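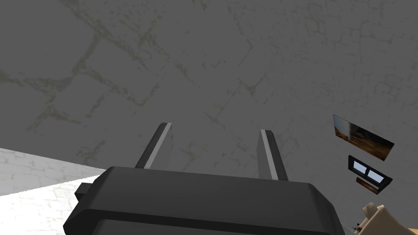

Figure 2. Wrist view in the simulated room, with the gripper open and facing the wall.

3.2 Simulated practice before bench time

The course at Flaltimside had one real arm for 21 students, so most of the practice took place in simulation. Students worked in pairs or threes, giving 12 groups over the two intakes of the module once repeat attempts are included. Each group used the same room model, which the Elton robotics club had built for an earlier contest and passed on to us. We changed the start poses and left the rest as it was.

The wrist view (Figure 2) was the only view open to students while they drove the arm. In poses like the one shown, both fingers are in sight but much of the picture is taken up by the cracked grey wall, and the few smaller things, such as the framed picture on the right, sit well away from the fingers. Groups had to work out from this which way the wrist was turned. Several wrote in their logs that they used the edge between the wall and the white floor as a guide.

A run began when the group took control and ended when they pressed stop or the time limit was reached. We kept every run, including those given up early. After removing double uploads there were 944 runs. Joint positions, finger opening and the wrist view were saved together, and each group added a short written note.

The notes were less even than the runs. Some groups wrote a full paragraph each time and others wrote a word or two. We did not mark the notes, and this probably explains part of the difference. For the May intake we handed out a printed sheet with set headings, based on the one used in the Krasniqi workshop at Zevevville. The notes became longer, though many still left out the reason for stopping.

3.3 Scoring

Two markers scored each run separately from the saved files. Where they disagreed, they watched the run again together and agreed a score. Runs with missing joint data were scored from the wrist view alone and are listed apart in the results.

2 comments | 12 shares
Page updated 4/26/18 | Contact the module team | Back to top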